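침대 위에서 개는 빨래

게스트하우스 '모카노'의 세탁을 맡은 므와나이샤 타누이 인터뷰 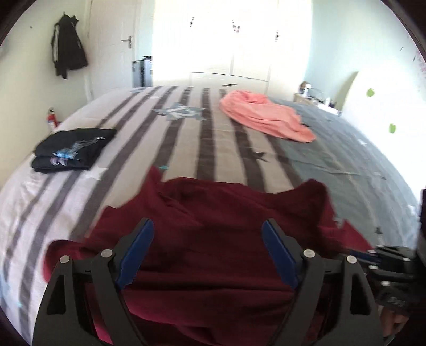
므와나이샤 타누이 씨는 옷을 갤 때 탁자를 쓰지 않는다. 건조가 끝난 빨래는 모두 침대로 간다. 그는 객실 15개짜리 게스트하우스 모카노에서 7년째 세탁과 침구를 맡고 있다. 장기 투숙객이 많은 곳이라 수건과 시트 말고도 손님 옷이 날마다 들어온다.

"처음에는 세탁실에 접이식 탁자가 있었어요. 폭이 좁아서 긴소매 옷을 펼치면 양쪽 소매가 다 아래로 떨어졌죠. 소매가 떨어지면 옷이 그쪽으로 끌려가요. 한 손으로 잡고 한 손으로 개야 하는데, 그러면 줄이 안 맞습니다."

그래서 비어 있는 방의 침대를 쓰기 시작했다. 침대는 넓고, 천 위에 천을 놓으니 옷이 미끄러지지 않는다. 단점은 허리다. 침대가 탁자보다 낮아서 오래 서 있으면 허리가 아프다고 했다.

"무릎 하나를 침대 틀에 대고 합니다. 그러면 덜 아파요. 옷이 많은 날은 중간에 한 번 앉고요."

작업 순서를 물었더니 그는 색 이야기부터 했다. 건조기에서 나온 옷은 진한 색과 연한 색으로 먼저 나눈다. 빨 때도 나누지만 갤 때 한 번 더 나눈다. 진한 빨강이나 자주색 옷은 실밥과 먼지가 잘 보여서 따로 모아 두고 마지막에 갠다.

"자주색 옷은 구김도 눈에 잘 띄어요. 검정보다 더 그래요. 검정은 그늘이 져도 그냥 검정인데, 자주색은 접힌 데가 어두워지고 튀어나온 데는 밝은 빨강으로 보이거든요. 그래서 다 폈는지 안 폈는지 바로 알 수 있습니다. 일하기에는 오히려 편한 색이에요."

옷을 침대에 올린 다음에는 곧바로 접지 않는다. 먼저 가장자리를 찾는다. 건조기에서 나온 옷은 뭉쳐 있고, 어느 쪽이 밑단이고 어느 쪽이 소매인지 금방 알기 어렵다. 타누이 씨는 옷을 침대 가까운 쪽에 놓고 솟은 부분을 하나씩 당겨서 내린다. 가운데부터 손바닥으로 문지르는 사람이 많은데, 그는 그렇게 하지 않는다.

"가운데를 먼저 문지르면 주름이 눌려 버려요. 끝을 잡고 바깥으로 당기면 가운데 주름은 반쯤 저절로 없어집니다. 당기고, 놓고, 다시 당기고. 그다음에 손바닥으로 쓸어요. 세게 할 필요는 없어요."

당기는 방향도 정해 두었다. 먼저 좌우, 그다음 위아래다. 가로로 길게 생긴 주름은 위아래로 당겨야 없어지기 때문에 마지막까지 남는다고 한다. 니트는 예외다. 니트는 당기면 늘어나므로 들었다가 내려놓기만 한다.

접는 방법은 단순하다. 등판이 위로 오게 놓고, 양쪽을 안으로 접고, 소매를 몸판 길이에 맞춰 내린 다음 아래에서 위로 두 번 접는다. 두꺼운 옷은 한 번만 접는다. 모양을 맞추려고 판을 대는 사람도 있지만 그는 써 본 뒤 그만두었다.

"루시가 플라스틱 판을 사 왔어요. 티셔츠는 잘됩니다. 그런데 손님 옷이 전부 티셔츠는 아니잖아요. 원피스도 있고 모자 달린 옷도 있고. 판에 맞는 옷만 골라내는 시간이 더 걸렸어요."

루시 샤르보노 씨는 모카노의 운영자다. 판은 지금 사무실에서 우편물을 받치는 데 쓰고 있다고 샤르보노 씨가 확인해 주었다. 그는 침대에서 빨래를 개는 것을 처음에는 반대했다. 손님방을 작업장으로 쓰는 것처럼 보일까 봐 걱정했다는 것이다.

"침대보가 문제였어요. 손님용 침대보 위에 옷을 올리면 침대보를 다시 빨아야 하니까요. 그래서 작업용 침대보를 따로 두기로 했습니다. 손님이 들어오기 전에 그것만 걷어내면 돼요."

작업용으로는 무늬가 있는 침대보를 골랐다. 긴 줄무늬와 별무늬가 들어간 것으로, 객실에서 쓰기에는 다른 가구와 어울리지 않아 창고에 있던 물건이다. 타누이 씨는 줄무늬가 일에 도움이 된다고 했다.

"줄이 있으면 옷을 똑바로 놓기가 쉬워요. 어깨를 줄 하나에 맞추는 식이죠. 침대보가 구겨지면 줄도 휘니까 완벽하지는 않아요. 그래도 아무 무늬 없는 것보다는 낫습니다. 흰 침대보를 깔았을 때는 흰 수건이 안 보여서 하나씩 빠뜨렸어요."

침대보 자체는 얼마나 자주 빠느냐고 물었다. 그는 이틀에 한 번이라고 답했다. 한여름에는 날마다 빤다. 세제는 창업 때부터 '그라마리' 한 가지를 쓴다. 향이 약해서 손님들의 불만이 없었다고 한다. 섬유유연제는 수건에는 넣지 않고 옷에도 손님이 부탁할 때만 넣는다.

건조 시간에 대해서는 말이 길어졌다. 그는 옷을 완전히 말리기 조금 전에 꺼내는 편이다. 면은 36분, 섞인 천은 30분에 맞춘다. 건조기가 오래되어 기계에 적힌 시간과는 맞지 않는다.

"바싹 마르면 주름이 굳습니다. 약간 덜 말랐을 때 펴서 침대에 잠깐 두면 그사이에 나머지가 말라요. 대신 덜 마른 채로 접으면 안 돼요. 냄새가 납니다. 솔기하고 겨드랑이 쪽을 손등으로 만져 보고 접어요. 손가락보다 손등이 정확해요."

급한 날에는 동료인 누스라트 라나 씨가 함께한다. 둘이서 할 때는 침대 양쪽에 서지 않고 같은 쪽에 나란히 선다. 시트는 마주 서서 잡는 편이 빠르지만 옷은 그렇지 않다고 라나 씨가 설명했다.

"마주 서면 한 사람은 옷을 거꾸로 보게 돼요. 소매를 서로 반대로 당기다가 다시 하게 되고요. 옆에 서면 한 명이 펴고 한 명이 접으면 됩니다. 저는 주로 펴는 쪽이에요. 접는 건 므와나이샤가 훨씬 빨라요."

두 사람의 의견이 갈리는 부분도 있다. 라나 씨는 양말을 한 짝씩 말아서 뒤집어 끼우고, 타누이 씨는 포개서 반으로 접기만 한다. 뒤집어 끼우면 고무줄이 늘어난다는 것이 타누이 씨의 생각이다. 라나 씨는 접기만 하면 가방에서 다 흩어진다고 했다. 지금은 양말을 갠 사람의 방식대로 나간다. 손님이 이 문제로 말을 꺼낸 적은 없다.

다 갠 옷은 방 번호를 적은 종이와 함께 천 주머니에 담는다. 종이는 맨 위에 놓는다. 예전에는 주머니 겉에 핀으로 꽂았는데, 핀이 떨어져 옷 두 벌이 다른 방으로 간 일이 있었다. 5월의 일이다. 옷은 저녁 전에 모두 제자리로 돌아왔고, 그 뒤로 핀은 쓰지 않는다.

다림질은 따로 받는다. 타누이 씨는 손님에게 다림질을 먼저 권하지 않는다. 잘 펴서 개면 다릴 필요가 없는 옷이 많다는 것이다. 셔츠의 깃과 앞단만 다려 달라는 부탁은 자주 들어온다.

집에서도 같은 방법으로 개느냐고 물어보았다.

"집에서는 안 개요. 옷걸이에 걸어요. 아이들 옷은 서랍에 그냥 넣고요. 큰애가 자기 옷은 자기가 개는데, 제가 가르친 대로는 안 하더라고요. 그냥 둡니다."

마지막으로 세탁실에 더 필요한 것이 있는지 물었다. 그는 높은 침대라고 답했다. 샤르보노 씨가 다리를 높이는 받침을 알아보고 있지만 아직 주문하지는 않았다. 받침을 쓰면 침대가 흔들리지 않는지 먼저 확인해야 한다. 이야기를 마칠 무렵 건조기가 멈추는 소리가 났고, 타누이 씨는 수건을 꺼내러 갔다.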